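Sum-yee Wei
Thread, 11/22/23

1/ Many of you asked how goes my project of the robot that puts away the cutlery. So today a long thread. I will try to write it in order, please forgive if I jump a little.

2/ The idea is small. After washing, everything from the drying rack goes on a table, and the arm must sort it into bins. Chopsticks to chopsticks, spoons to spoons, knives last. The arm is named Nado. It lives in my bench space at the Hidstead workshop and I go there two evenings in a week.

3/ I began in May with programmed positions. I wrote the place of each spoon in a file, and the arm went there very politely and closed on air. If I moved the spoon by the width of a finger, everything was lost. After one month of this I stopped.

4/ Now I do it by demonstration. I hold a gripper in my own hand, with the same two fingers that the arm has, and I do the task myself while it records. Then the arm learns from my recordings. My wrist is a little tired but my file of positions is deleted, and I don't miss it.

5/ On Monday I had 456 recordings. I threw away 101 of them. In most of these I was too fast, and in the others my sleeve was in front of the camera. If you try this, please wear short sleeves.

6/ The table for this week: three smoky bins, two kinds of chopsticks, a white spoon, a knife with small teeth. I put the bins at different angles on purpose, so that Nado does not learn only one arrangement.
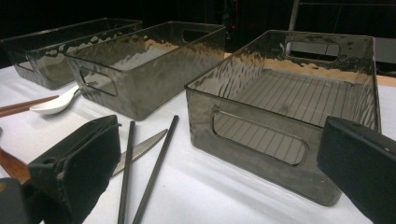 7/ What is difficult: the bins. I chose them because they were cheap and have good handle holes. But they are half transparent, with a wavy surface, and the light makes bright lines on the walls. The model sees a spoon behind the plastic and believes it is inside. Twice it tried to take a spoon through the wall.

8/ What is also difficult: thin dark chopsticks. When they lie almost parallel, the fingers want to take both. For a person it is no problem, you feel it. Nado feels nothing. I added softer black pads on the fingers and it became better, but I would not say good.

9/ Wooden chopsticks are the easy ones. The wide spoon is fine if it is taken by the handle. For the knife I still keep the speed very low and my hand on the stop button.

10/ Result of last night: 10 tries with one spoon, 3 failures. Two of these were the wall problem again. I also tried with the lamp turned to the ceiling and the bright lines were weaker, so I will record a new set like this.

11/ Tsai, who shares my bench, says I should buy white bins and finish. Maybe he is right. But my kitchen at home has this kind, so I want to try until the end of the month.

12/ Nanda asked for the drawing of the finger pads. I must first correct one hole which is too near the edge, then I will put it here under this post.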